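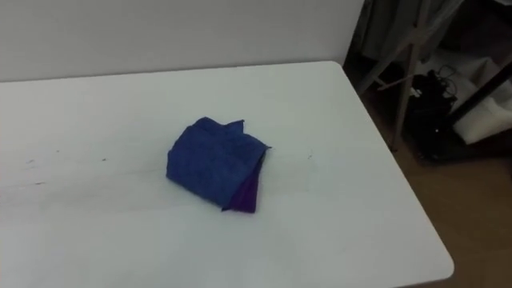
Blue cloth, white table.

**1/** Notes on the scorebook from the Surora v. Histska series. Two games, both scored by hand and then entered a second time from the sheets. The totals did not match on the first pass. Posting the corrections as a thread so the stat page and the paper agree.

**2/** Game one, bottom of the fourth. Runner on first, ground ball to short, throw to second pulls the fielder off the bag. Sheet says fielder's choice. It should be E6. The batter does not get a hit and the shortstop does not get an assist. With the throw on the bag the runner is out, so the error stands on ordinary effort.

**3/** The same inning has a run that was marked earned. Reconstruct without the error: two outs, runner on first, next batter flies to left. Inning over. Both runs after that point are unearned. The starter's line changes from five earned to three.

**4/** Pitch count for the starter was given as 118 on the league page and 109 on my sheet. The difference is 9. All of it is in the sixth, where the page counted foul balls with two strikes twice for one batter. Someone had a sticky key. 109 is the number.

**5/** Correction to 4: two batters, not one. Five extra on Kakakhel and four on the next man. Total unchanged.

---
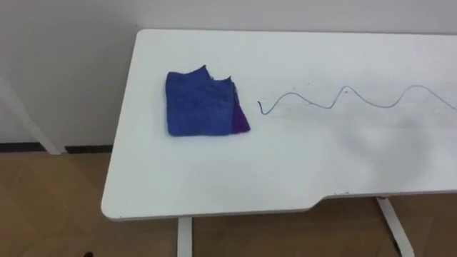 *2 min read*

**6/** Game two. Shamim Kakakhel is credited with a stolen base in the third. The catcher did not throw and neither middle infielder moved to the bag. Histska was up by seven at that point. I have it as defensive indifference and will leave it there. I know he is one short of the club record. The rule looks at whether the defense tried, and the score and inning both count in that.

**7/** A few replies say the third inning is too early for indifference. It is early. If the league scorer wants to overrule me, the form is one page and I will sign it.

**8/** Irfan Tarar, relief appearance, game two. He came in with the bases loaded and one out. A sacrifice fly and a single scored two. Those runs belong to the pitcher who put the runners on. Tarar's line: inherited three, two scored, zero runs charged. The page had both runs on him.

**9/** The third inherited runner was stranded on a strikeout. The catcher dropped strike three and tagged the batter. That is K, putout catcher, no assist. The page gave an assist to first base. There was no throw to first.

**10/** Season numbers after the corrections. Tarar has faced 242 batters. I had 241 until I found the catcher's interference from June, which counts as a batter faced and does not count as an at bat. If your total is one low, look there first.

**11/** Left on base, both games combined, Surora: 18. Check it the usual way. Plate appearances should equal runs plus left on base plus opponents' putouts. Game one balances. Game two is off by one until you move the pinch hitter in the seventh to the correct line, and then it balances too.

**12/** On the pinch hitter: he was announced, the pitcher was changed, and he was pulled before seeing a pitch. He was announced, so he is in the game. He gets a game played and no plate appearance. The man who replaced him gets the plate appearance.

**13/** Jacobs field has no working pitch clock or count display on the third-base side, so the visiting scorer was reading the umpire's indicator hand all day. Ball and strike totals from that table can differ from ours by up to 30 over a full game. I would not use them for anything except a rough check.

**14/** The Sadex export file drops the note column. If you pull box scores from it you will get the sacrifice fly as a plain F8 and the batter will be charged an at bat. Fix by hand until the next version. Affects both games.

**15/** Corrected sheets sent to the league 23 August 2019. Still open: the stolen base in 6, and a passed ball in the eighth of game one that I have as a wild pitch. Ball bounced in front of the plate. By rule that is a wild pitch.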